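Giving an old desktop a second life as a family photo store

I love this job! An old tower that's been gathering dust can hold every picture you've ever taken, and you can set it up in one Friday evening (mine took up to 3 hours, with tea).

Start with the photos. Copy everything off phones and cards into one folder called Inbox, and don't sort a thing yet. I had 19 folders all named "New", so no judgement.

Next, switch off, unplug, lay the tower on its side and take the panel off. Blow out the dust and look for the memory slots.

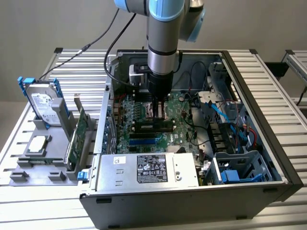 Inside a desktop tower, with the Dell logo on the board.

Now the fun bit, which is naming. I go year, month, then a word or two, so 2012-05 Garden sorts itself for ever after. Do 200 pictures at a sitting, then stop, or you'll start deleting good ones just to get to the end.

My neighbour Ľudovít Murín keeps a paper list of his folders in the desk drawer. I laughed, then copied him!

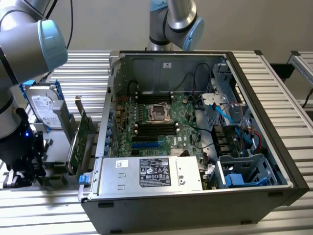

Once the folders are in order, make a second copy on an outside drive and keep it in another house if you can. My sister has mine. I swap it over every May, and it takes 12 minutes to check that a few pictures from each year still open.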